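### 3.2 Storage furniture in the shared rooms

The second part of our study looks at metal lockers. In the building at Horadach they are the only furniture that every user group has in common, and they were mentioned in the interviews more often than desks or chairs. We collected 1,471 written remarks on storage from the users of the building, and 701 of them concern the lockers. Most of these remarks are short and practical. They speak of doors, keys and notes, and only seldom of the volume inside.

We distinguish between the compartment (the closed space) and the front (the door with everything that is fixed on it or hangs from it). The front is a place of communication also. A paper fixed on a door can give a name, a rule or a request, and in our material such papers often stay for longer than the matter they speak of. For the coding we noted for each door the kind of handle, the kind of lock, the presence of a key and the presence of a paper. Ventilation louvers were noted as well, although they play no role in the analysis until Section 5.

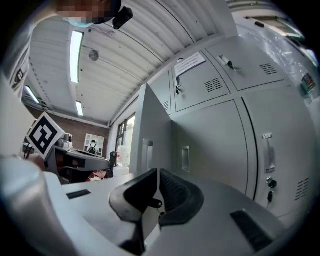 **Figure 2.** Light gray metal lockers with upper and lower doors. One upper door carries a white paper notice, the next has a key in its lock, and a black fob hangs at the round lock of the large lower door.

Soomro objected, when an early version of this section was discussed, that a key in the lock should not be coded as "open", as many users leave it there the whole day and still consider the locker as their own. We accepted this point and introduced a separate code, "key present", which says nothing on the state of the door.

With this code the remarks become easier to read. In 63 of them the writer complains of a key that was left in place, but the reason is not the same everywhere. Some writers fear for their things – others only wish to know if the compartment is free. For the second group a small card on the door would be enough, and this solution is already in use at Sornadholm, where the lockers are shared by shift.

The height of the door has also an influence. Large lower compartments are used for bags and shoes, and the upper ones for papers and small tools. Users who were given only an upper door asked for a change more often, and the first such requests reached us in October.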